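9월 20일 토요일

작업 노트. 회색 통, 선글라스.

주말이라 조용할 줄 알고 나왔는데 복도 공사 소리가 오전 내내 났다. 그래도 책상 하나를 온전히 쓸 수 있었으니 손해는 아니다.

오늘 할 일은 Wenilent 쪽에서 넘어온 제안서를 실제 물건으로 따져 보는 것이었다. 제안서의 주장은 간단하다. 분실물이나 반납품을 칸막이 없는 큰 통에 그냥 넣어 두어도 안경류는 상하지 않으니, 케이스도 속지도 필요 없다는 것. 근거로 붙은 표에는 물건 167개를 60일 동안 보관했다고 되어 있는데, 그중 안경이나 선글라스가 몇 개인지는 어디에도 없다. 장갑과 우산이 대부분이었다면 이 표로는 안경에 대해 할 말이 없다. Fiona Lamont에게 메일로 물어봤고, 답은 아직 없다.

'상하지 않았다'의 기준도 적혀 있지 않다. 렌즈에 실금이 간 것은 상한 것인가? 다리가 벌어져서 코에서 흘러내리는 것은? 주인이 찾아갈 때 불평하지 않으면 멀쩡한 것으로 친 게 아닌가 싶다. 그건 보관 상태를 잰 게 아니라 주인의 성격을 잰 것이다. 3월 회의 때도 같은 얘기를 했는데 회의록에는 '기준 보완 예정'이라고만 남았고, 보완된 문서를 받은 기억이 없다.

통에 대해서. 큰 금속 통은 튼튼하고 닦기 쉽다. 인정한다. 하지만 바닥이 단단하고 평평하다는 점이 선글라스에는 그다지 좋을 것 같지 않다. 렌즈가 볼록하니까 엎어 놓으면 제일 튀어나온 부분이 먼저 닿는다. 다리를 접어서 그 위에 눕혀 놓으면 좀 낫지만, 통을 한 번 옮기면 끝이다. 책상에서 선반으로 옮기는 짧은 거리에도 안에서 미끄러지는 소리가 난다. Loltthorpe 창고에서는 이런 통에 수건을 한 장 깔아 쓰는데, 수건이 뭉치면 그 밑에 작은 물건이 숨어서 목록과 실물이 안 맞는 일이 생긴다고 들었다. 수건이 답이라는 얘기도 나는 그대로 믿지 않는다.

크기도 걸린다. 안경 하나 넣자고 이만한 통을 책상에 올리면 나머지 일을 할 자리가 없다. 제안서에는 "한 통에 모아 관리 효율을 높인다"고 쓰여 있다. 효율이 무엇의 효율인지 모르겠다. 찾는 시간인가, 선반 자리인가? 섞어 넣으면 넣을 때는 빠르고 꺼낼 때는 느리다. 우리 쪽은 꺼내는 일이 더 잦다. 이건 기록을 뒤져서 숫자로 확인할 것. 내 인상일 뿐일 수도 있다.

오늘 정한 점검 순서(다음에 누가 하더라도 같게):

통은 비우고 마른 천으로 바닥을 닦는다. 모래알 하나만 남아 있어도 결과가 달라진다.
렌즈 앞면을 창 쪽으로 비스듬히 기울여 보고, 이미 있는 흠을 종이에 그려 둔다. 왼쪽 오른쪽은 쓴 사람 기준으로 적는다. 지난번에 보는 사람 기준과 섞여서 기록 두 장을 버렸다.
경첩은 손으로 한 번씩만 접었다 편다. 여러 번 하면 그것 때문에 헐거워진 건지 알 수 없다.
통 바닥 한가운데에 놓고 시작한다. 벽에 붙여 놓으면 미끄러질 거리가 한쪽으로만 생긴다.
끝난 뒤에는 처음 그린 종이를 보지 말고 새로 그린 다음에 비교한다.

마지막 항목은 내가 고집해서 넣었다. 먼저 그린 걸 보고 나면 없던 흠도 보이고 있던 흠도 안 보인다. 귀찮다는 말이 나오겠지만 안 하면 비교가 무슨 소용인지 모르겠다.

선글라스를 고른 이유를 물어볼 사람이 있을 것 같아서 써 둔다. 투명한 안경보다 짙은 렌즈에서 잔흠이 눈에 잘 띈다. 적어도 나는 그렇게 느낀다. Mindville에서 온 메모에는 반대로 되어 있다. 짙은 렌즈는 흠을 가린다는 것인데, 어떤 조명에서 봤는지가 없다. 형광등 바로 아래와 창가는 완전히 다르다. 둘 다 해 보기 전에는 어느 쪽 말도 채택하지 않는다.

파란 테도 마찬가지다. 파란색은 회색 바닥에서 금방 찾을 수 있으니 "꺼내기 쉽다"는 결과가 나오기 딱 좋다. 분실물로 들어오는 선글라스가 다 이런 색이면 좋겠지만 그럴 리 없다. 검은 테와 투명 테를 하나씩 구해야 한다. 이걸 빼고 보고서를 쓰면 내가 Wenilent 표를 흉본 것과 똑같은 짓이 된다. 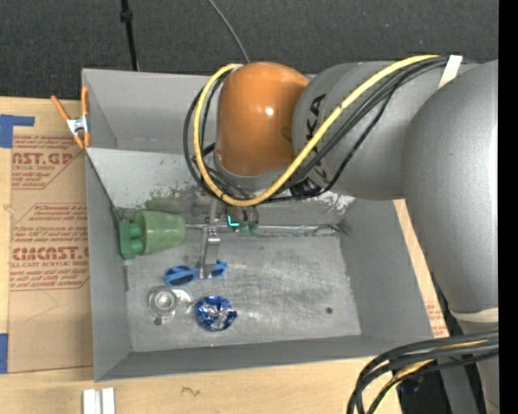
2쪽

파란 테 선글라스, 회색 금속 통 바닥. 렌즈 두 개 모두 짙은 색. 책상은 밝은 색 나무인데 통 밑에 아무것도 안 깔면 상판이 긁히지 않을까 걱정된다. 이건 제안서에 한 줄도 없다. 물건이 상하는지만 따지고 책상이 상하는지는 안 따진 모양이다. 펠트 조각을 통 바닥 모서리에 붙이는 방법이 있지만, 붙인 쪽이 조금이라도 뜨면 통이 기울고 그러면 점검 순서의 '한가운데'가 의미가 없어진다. 붙이려면 네 군데 다 같은 두께로.

통에 다른 물건 몇 개가 같이 들어 있는 상태라는 것도 잊지 말 것. 부딪힐 상대가 있다. 여기서 흠이 안 생긴다고 해서 열쇠나 텀블러와 같이 넣어도 된다는 뜻은 아니다. 보고서에는 '혼합 보관'이라고 제목에 박아 둔다. 본문에만 쓰면 아무도 안 읽고 결론만 옮겨 간다.

Carnegie실 선반에 얹을 수 있는지도 재 봐야 한다. 선반 깊이를 적어 둔 쪽지를 분명히 서랍에 넣었는데 없다. 월요일에 다시 잰다.

남은 것:
Fiona에게 안경류 개수와 '상하지 않음' 기준 다시 요청. 답이 없으면 표는 인용하지 않음.
검은 테, 투명 테 구하기. 새것 말고 쓰던 것으로.
창가 조명과 형광등 조명에서 각각 렌즈 그림 그리기.
꺼낸 횟수와 넣은 횟수, 지난 기록에서 세기.
펠트 두께.

케이스를 없애자는 결론에는 아직 동의하지 않는다. 케이스가 꼭 필요하다는 근거도 내 손에는 없다. 그림 그릴 종이가 떨어져서 뒷장을 썼으니, 뒤집어서 같이 철할 것.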